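3.2 What people did with the waiting

I'll admit I went into this part of the study expecting to be bored by it. Waiting rooms were supposed to be the dull half of the project, and the phone interviews the fun half. Then the diaries started coming back from the Molwood clinic, and I spent most of July reading them at my kitchen table (my co-authors can vouch for how many emails they got).

A quick reminder of the setup. We gave paper diaries to 190 patients at two walk-in clinics, Molwood and Eze, and asked them to jot down how long they thought they'd been sitting there each time something made them wonder. We didn't tell them how often to write, and we took their phones only if they offered, so plenty of people were texting the whole time. The front desk logged the real arrival and call times. Figure 2 goes with this section.

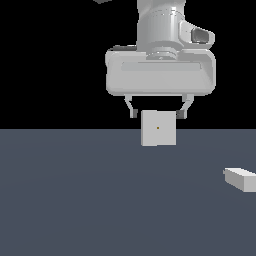
One reader of our first draft, who signed the comments only as Reviewer B, asked whether people who keep a diary about waiting are still waiting in the normal sense, or whether we'd handed them a hobby. The same reader wanted to know if the guesses would have been even longer without the pen and paper.

Fair point, and I don't have a clean answer. What I can say is that the diary habit wore off fast. Most people wrote a lot early on and then drifted, and the long gaps in the middle look to me like somebody reading a magazine or dozing. The guesses made right after a gap were the worst ones in the whole set, and they ran short, which surprised me! I'd have bet on long. People who wrote steadily guessed long, people who drifted guessed short, and the two groups sat through nearly the same real wait.

The clinics differed too. Molwood calls patients by name and Eze uses a number board from a company called Pridetti. At Eze, 56 diaries mention the board at least once, usually to complain that it had stopped, and I started to think of it as a second clock that runs badly. Someone wrote "still on the same number" on four lines in a row.

Figure 2. Illustration for Section 3.2.

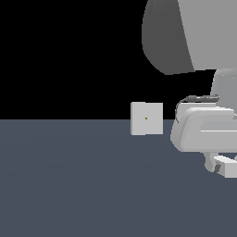 The complaints bunched up when the board skipped ahead. A skip only meant that a patient had gone home, so the line was moving faster, but people wrote it down as if they'd been passed over. Guesses made just after a skip were longer than guesses made just before it, for the same patient, and that held for mornings and afternoons alike. Molwood patients had no board to look at and complained about the chairs.

We dropped 17 diaries from all of these comparisons. They had no times in them, just drawings and a couple of grocery lists, and I still kept copies in the project folder. Section 3.3 takes up the phone interviews, where the same patients were asked to guess again a week later.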